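Prollia Workplace Forum
Facilities and Shared Areas > Textiles, storage and plants
Topic: Towels and cloths on shared tables – folding and storage 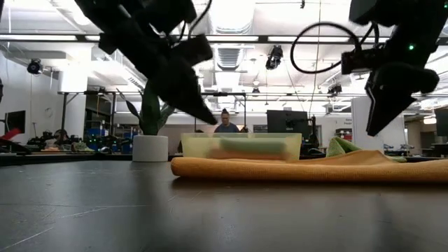

How should a towel be folded if it is to stay on the table between uses?
Fold it lengthwise in half, then in thirds, and turn the closed edge to the front so that it lies low and can be lifted with one hand.

Posted by H_Baumgart (Moderator)
Colleagues are asked to use this topic for all matters concerning towels, cloths and tubs in the shared rooms at the Ustia building. The previous topic reached 41 replies and has been closed to further contributions. The points left open were the front edge of the fold, the place of the smaller cloths, and whether plants may remain on the same surface.
Henrike Baumgart, Shared Areas

Posted by linen_desk
With reference to the first point, our office has always asked for a flat fold without any roll. A rolled front edge takes up more depth in the cupboard, and the shelves at Ustia were measured for flat stacks of 25. I should be grateful if the guidance could be amended accordingly.

Posted by Jacobs_Stores
I cannot support that amendment. The orange towel on the table has a rounded front edge and lies quite low all the same. The wrinkles are along the top, and those would be there with either fold. The cupboard is a separate matter and could have its own rule.

Posted by linen_desk
Two rules for one towel will lead to neither being followed. A towel that has been folded for the table will go into the cupboard in the same condition, whatever the guidance says.

Posted by m.orrin
May I raise the question of the tubs. The translucent ones are useful in that one can make out a green item and something orange through the sides without lifting anything. I would ask, however, that a tub be set down beside a folded towel and not partly on it. The fold is lost as soon as someone pulls the towel out.

Posted by Jacobs_Stores
Agreed as regards the tubs. The Fetasard catalogue lists a lidded version, although I do not consider a lid necessary for items in daily use.

Posted by second_floor_rep
Our section would prefer lids. Dust was mentioned several times in the previous topic and the matter was never settled.

Posted by H_Baumgart (Moderator)
Lids will be considered with the next order. The textiles budget for the period stands at 1,865 and has to cover replacement towels first. Requests should reach me before the end of June.

Posted by linen_desk
On the smaller cloths: the light green one behind the towel is crumpled, and I would suggest that cloths of this kind be folded in quarters and kept in the tub. It is a modest request and would improve the appearance of the tables considerably.

Posted by m.orrin
A cloth that is still damp should not go into a tub with others. I would support quarters for dry cloths only, with the rest hung on the rail by the sink.

Posted by linen_desk
That is a fair correction and I accept it.

Posted by second_floor_rep
Could we also have a decision on plants? The one in the white cylindrical planter has long, pointed leaves and needs a good deal of clear space. I have no objection to it on the left, with the textiles on the right, but watering should be done at the sink.

Posted by Jacobs_Stores
Carrying a full planter to the sink is not reasonable for everyone. A small can and a saucer would serve – the dark table top shows light scratches easily enough without planters being moved to and fro.

Posted by H_Baumgart (Moderator)
Interim position, pending any further replies:
Table fold as given at the head of this topic. Cupboard fold flat, in stacks of 25.
Tubs to stand beside towels.
Dry cloths folded in quarters. Damp cloths on the rail.
Plants may remain. Watering to be discussed under a separate topic, which I shall open by 2 p.m.

Posted by linen_desk
I note the position on the cupboard with thanks and maintain my objection to the rolled edge.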